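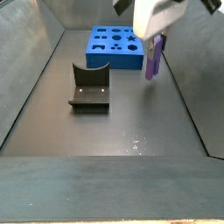

Toy maker Bodari will ship a revised version of its foam shape sorter in February, with deeper cavities and a denser foam slab. The board stays blue. Simple outlines remain alongside harder ones such as the five-pointed star, and the group of three small round holes has been kept. The company said the earlier slab compressed at the edges after repeated use, which made the narrow slots tight.

Product engineer Morfudd Wogan said the clearance between block and cavity was the main change. "A loose fit teaches very little, and a tight one stops a two-year-old," she said. Samples went through 49 insertion cycles per shape at the Drarnirel workshop.

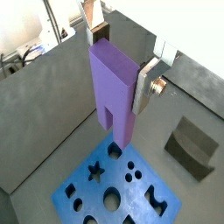

Two-legged blocks gave the most trouble in those cycles. Both legs have to line up before the block will drop, and a small rotation is enough to catch one on the rim. Wogan's team now rounds the lower corners slightly – the outline is unchanged.

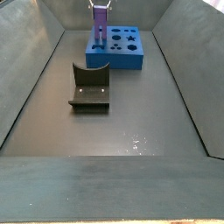 Will the new blocks fit the old board? Most will, but the deeper cavities are needed for them to sit flush.

The set will be sold through Toka stores. Replacement blocks can be ordered singly.

Reading time: 2 minutes

Comments

Meirion Rosser: Are the replacements sold by shape or by color? We lost the star.

watkins17: Foam edges on ours went after six months. Denser sounds right.

pegandhole: Price?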